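July 7, 2021

I came to the workshop after dinner and stayed much longer than I planned. The plan was to mount the new finger on the gripper and go home. The new finger is printed in the black material, and it came out better than the gray ones from May, which were rough on the inside and always needed the file. I only had to clean the hole for the pin. The pin still goes in with some force, and I decided to leave it so.

The arm is the old Tukden kit, which I bought with two motors missing. I write this again because I want to remember, when I am angry with it, how little I paid. The base does not move any more since I screwed it through the table and put a steel plate under it. Before that, the whole thing was shaking each time the shoulder stopped. Now it shakes only a little, and only when I ask for full speed.

The problem of today was the wrist. I gave the command to go to position 354, and the wrist stopped at 351, then 352, and once it went to 357 and came back with a noise. I changed the cable first, then I changed the power supply for the one from the Prydderch shelf (it is shared, I signed the paper). No difference. I was nearly two hours with this before I looked at the small screw that holds the horn on the motor. It was loose. I could turn it with my fingernail. I am a little ashamed, because I wrote in this same diary that all screws at the wrist must get a drop of glue, and I did not do it on this one.

After the glue I had to wait, so I worked on the program. I am still using the Drakidska library for the movement. The manual was translated from another language, I think, and I have to read each page two times, as I do also with my own notes. But the slow approach function is good. You give it a height and it goes down in small steps and checks the current of the motor in each step. I set the limit to 151, which is low. With a higher limit the finger pushes into the table before it understands that there is a table.

I also moved the lamp to the other side. From the old side, the light came straight into the lens when the wrist turned. Now it comes from behind the arm, and the price is that the arm puts its shadow on the table. 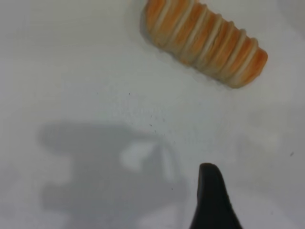

With the shadow there, my color test becomes confused. I look for orange, and orange on white should be the easiest thing, but the edges of the roll go pale in the camera and the program cuts them away. It thinks the roll is thinner than it is. I tried to make the range of color wider and then it accepted also a piece of the table. In the end I kept the narrow range and added a margin by hand. It is not a beautiful solution, and I wrote a comment in the code so I will be ashamed of it later too.

I made 6 tries with the final settings. Four were good. In one the finger came down too far to the left, and in the last one the arm simply did not start, and I had to switch it off and on. I don't know why. I wrote the time of it on the board.

Next time: glue on the elbow screws also, ask at Clatcombe if they have the shorter cable, and wipe the table before I start – the small dark specks on it are visible to the camera and I do not want to filter them in the program.

I turned off the power at the wall and took the key home with me.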